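¿Cómo quitar las marcas de tazas calientes de una mesa blanca?

Publicado en Hogar y muebles - Comunidad Trultham
2.158 visitas

marejada_sur

Buenas tardes. Tengo una mesa de comedor con el tablero lacado en blanco, comprada de segunda mano en noviembre. En un extremo han salido dos cercos amarillentos, creo que de apoyar la tetera sin salvamanteles. He probado con agua y jabón neutro y con un limpiador multiusos, y siguen igual.

No sé si la laca es de fábrica o si la pintó el dueño anterior. Por debajo se ve madera sin tratar y una etiqueta de Holero medio arrancada, sin modelo. Al pasar el dedo por los cercos no noto relieve. 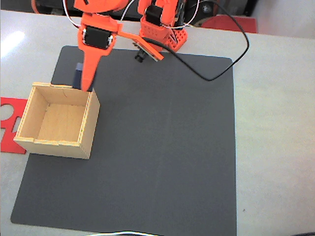 Me han hablado del bicarbonato, de la pasta de dientes y de la plancha con un paño, pero me da miedo dejarla peor. La uso a diario y no puedo tenerla fuera de servicio más de un fin de semana. ¿Por dónde empiezo?

3 respuestas

tornillo_flojo

Bicarbonato con un poco de agua y frotar. A mí me funcionó en la encimera.

barniz_y_lija

Depende de la laca, así que primero haz una prueba en un sitio que no se vea, por ejemplo el canto de abajo. Moja un bastoncillo en alcohol y déjalo apoyado un minuto. Si se ablanda o mancha el algodón de blanco, seguramente es una pintura aplicada en casa y no conviene usar disolventes. Si no pasa nada, el acabado es más resistente.

En el segundo caso yo usaría un pulimento fino, del que se vende para carrocerías, con un paño de microfibra y sin apretar. Pasadas cortas, limpiar y mirar con luz de lado. La pasta de dientes también es un abrasivo, pero no sabes de qué grano, y en blanco brillante deja una zona mate que luego se ve más que el cerco.

La plancha sirve para los cercos blancos de humedad en barniz o goma laca. Los amarillos suelen ser laca quemada por el calor, y con más calor no se van - lo normal es que vayan a peor.

Si el amarillo ha entrado en toda la capa, el pulimento no lo quitará. Entonces toca lijar suave con grano 400, imprimar con un producto bloqueador de manchas y dar dos manos de esmalte al agua. Entre mano y mano, 4 horas como mínimo, y 16 antes de apoyar nada, aunque mira siempre lo que diga el bote. Pinta el tablero entero, los parches se notan.

lunares77

Yo tenía lo mismo en una mesa de Ikance y acabé poniendo un camino de mesa encima. Lleva así dos años. El esmalte de Bashir que me recomendaron en la ferretería lo tengo todavía sin abrir.

marejada_sur

Gracias. He hecho lo del alcohol en el canto y el algodón ha salido limpio. Voy a comprar el pulimento y os cuento.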